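The corner shop on Caron Street shut in November, and I have been doing my food shopping differently ever since. It was never cheap. But it was four minutes from my door and I could go in for milk and come out with milk. 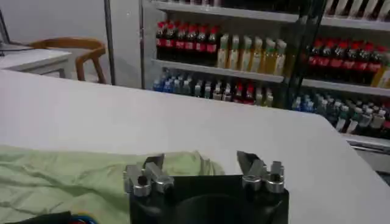
*Posted by Judith Penhale*

The nearest place now is the big supermarket at Mellport, two buses away, and the return bus doesn't wait for anybody. So I go once a week with a list. I used to think people who wrote lists by aisle were fussy. I now write mine by aisle.

What I spend has hardly changed, which surprised me. I save on tins, rice and washing powder and lose it again on things I didn't go in for. Last month I bought a jar of Bavero olives because it was at eye level. I don't much like olives.

Chilled food is the hard part. Anything from the fridges has to survive the walk, the wait and both buses, and in warm weather I don't buy fish at all. I have a cool bag with two ice blocks in it, and that does for butter and yoghurt. Milk I get delivered, at a price I would rather not work out.

## Drinks

I have given up carrying bottles. Water comes out of the tap, and a multipack of cans is the worst thing I know to hold on a full bus. If I want something fizzy I buy one can and drink it that day. 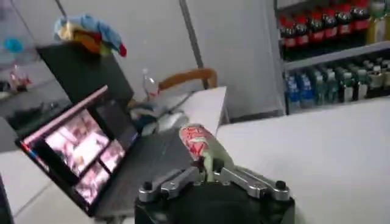
*Red and white can, with the laptop open beside it.*

I tried ordering online as well. Drallum deliver out here, but the minimum order is more than I eat in a week, and they swapped 3 of my items the first time. I asked for plain flour and got self-raising. I have made a lot of scones.

There is talk of the old shop reopening as a café. I'd go, I suppose, but you can't get an onion in a café. For now I keep spare onions in the cupboard under the stairs, and the next trip is down for whenever the bread runs out.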